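About Okbridge Makeup School

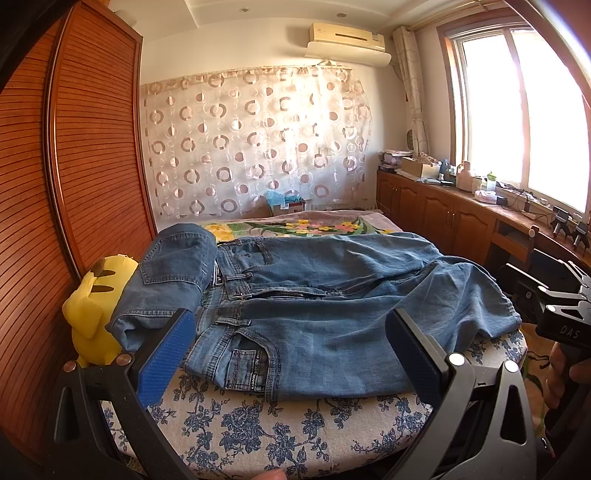 Blue jeans laid out and partly folded on a bed.

Okbridge is a small makeup school in Stondale. We teach people who want to work as makeup artists, and also people who only want to do their own face better in the morning. Both kinds of student sit in the same room and use the same mirrors, and we like it that way.

How the school began

My name is Dalia Ramanauskas and I am the founder and the main teacher. I learned makeup in a theatre, where I worked for many years before I moved to this country. In the theatre you must make a face that can be read from the last row. When I started to do brides, I had to learn almost everything again, as a bride is seen from the distance of one hand. My first brides here were very patient with me, and with my English too.

After some time, the sisters and friends of these brides began to ask me for lessons. I gave the lessons in my kitchen, beside the window, with one chair and a lamp. When there was a waiting list for the chair I rented the room on the first floor in Magesa Lane, and this is where the school still is. The room has north light, which is the best light for colour matching. In December it gets very strong even so, and we pull down the white blinds after lunch.

Since the opening, 2,666 students have finished a course with us. I keep the names in paper books, which you are welcome to look through when you visit. Some of the people in the first book now send their daughters.

What we teach

The Everyday Face is our shortest course and the one most people begin with. It runs for three evenings. We speak about skin first, and only on the second evening do we open the colours. You bring your own makeup bag and we go through it together. Please do not clean the bag before you come. An old mascara tells me a lot about how a person works, although I will ask you to throw it away.

The Colour Course is for people who already have steady hands. We work with eyeshadow, dry and damp, on every shape of eye that is present in the group. Students often want to start with the smoky eye. We start with one brown and stay with this brown for a whole lesson. Then comes blending in the crease, then bright colours, and at the end of the course each student makes a look with a colour she or he is afraid of. For many people it is orange. For me it was always yellow.

The Certificate is our professional course and takes 21 weeks. It includes bridal, photographic and stage makeup, mature skin, hygiene, and how to write an invoice. Students complete 39 practice faces before the final assessment, on people of different ages and skin tones, and each one is written up in the workbook. I read all of the workbooks myself. If a face did not go well, write that it did not go well, and what you would change. Such pages are usually the most useful.

We also hold a free morning for people who have lost their brows or lashes through illness. It is a quiet group, and friends may come along.

Products and brushes

We do not sell any makeup line and we receive no commission. In the classroom we use products at different prices, from the chemist and from the professional shops, so that you can feel for yourself where the money makes a difference and where it does not. In my opinion it makes a difference in brushes and foundation, and very little in blush.

The only thing we sell is the Grivo brush roll, which was sewn to my own drawing. It costs $85 and holds a full working set. It lies flat on a narrow bench, and it can go in the washing machine. You do not need to buy it for any course – many students keep their brushes in a clean jar.

All our shared brushes are washed after every class. Lipsticks and cream colours are taken out with a spatula, and mascara wands are used once. We are strict about this, and a student who dips twice will hear from me.

Our groups

We keep the groups small enough that I can stand behind every chair during the lesson. Men are welcome in all the courses, and beginners of any age. Our oldest student started after she retired, and now does the makeup for her choir before each concert. If English is not your first language, do not worry. It is not mine either, and I am happy to explain a thing again with my hands.

Please come to class with a clean face, and with your hair tied back if it is long. Wear something comfortable that you would not mind getting powder on. Dark eyeshadow comes out of cotton quite easily, but it is more difficult with wool.

Visiting us

The school is up one flight of stairs from the street, next to the shoe repairer. You can watch part of a lesson before you decide – please call first so that I can ask the students if they agree. The door is open from 10 am on teaching days, and evening classes begin at 6.30 pm. There is free parking behind the building after 5 pm, and the kettle is usually on.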